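Drumton Evening Robotics
Handout 4: Two Arms, One Object

Welcome back, everybody, and happy new year to those I missed in the hallway. Tonight (12th January) we leave single-arm work behind and start on the part of the course I look forward to all through the fall: getting two arms to share one object without arguing over it. Please read this before you touch the controls, and keep it in your binder, as the July showcase draws on it heavily.

Starting position

Both arms sit on the same front rail, and both can reach the middle of the table, so the middle is where we'll do nearly everything. Bring the arms in slowly, one at a time, and let the second partner call out when the first gripper is settled. Then bring in the other. 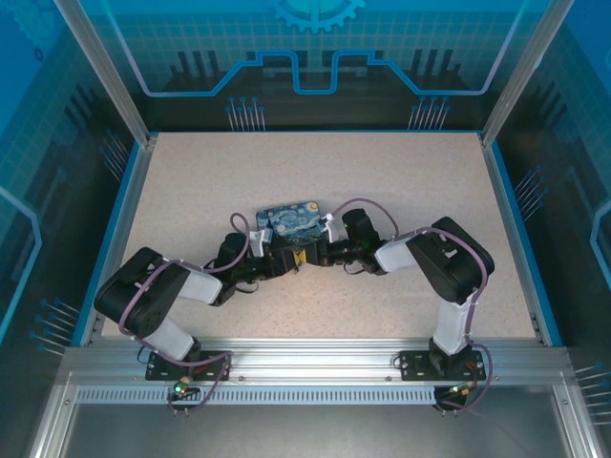

Both grippers on the Starry Night card, left and right.

Notice how crowded it gets under a small card once both wrists are there. The Barreto worksheet has you sketch this from the side, and I'd really like you to do the sketch even if drawing isn't your thing (it isn't mine either, as you all know from the whiteboard). Mark on it where the two wrists come closest, and write your own guess at a safe gap beside it.

Picking up from the table

A flat object is harder than a block, and I won't pretend otherwise. The fingertips have to come in low, and with two arms the tips end up very close to each other. Set your speed to 10 percent for the first tries. You can go up to 50 once your pair has done it cleanly a few times in a row, and please don't go past that tonight, however well things are going!
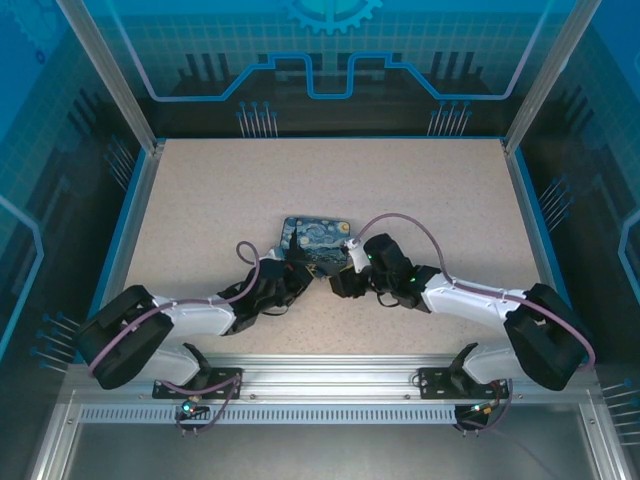 The other thing to keep an eye on is angle. If the card is turned a little, turn your wrists to match it before you close. Pairs who skip this tend to push the card along the table, then chase it, then get cross with each other, and I've watched it happen every year since we began at Plenunel. Take a breath, back both arms off, and line up again.

What the wrist camera tells you

Open the wrist view next to the main one and keep both up. The wrist view is wonderful for seeing where the foam fingers meet the edge of the print, and rather poor for judging distance, so use it for the grip and the main view for everything else.
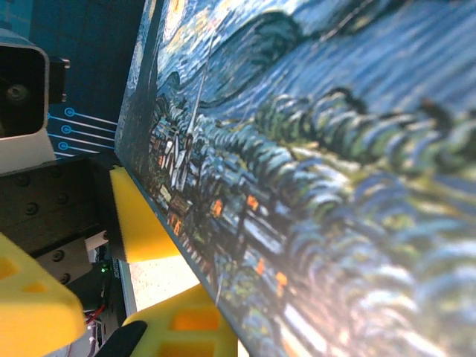 Blur in the wrist view

Fast moves smear the wrist picture, sometimes so badly that you can't tell an edge from a fold. When you review your recording, note the frame numbers where you lose the object. The sample run in the Closumow folder has 635 frames, and 200 of them are plenty for tonight's exercise.

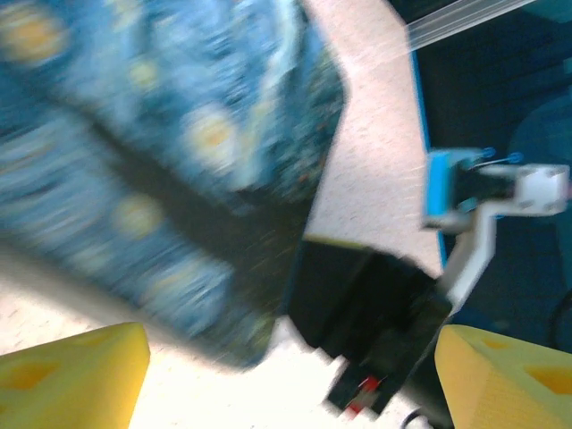
To hand in next week

Your side sketch, with the gap marked
Your list of blurred frames, and the speed you were running
A paragraph from each partner on who led, who followed, and whether you'd swap next time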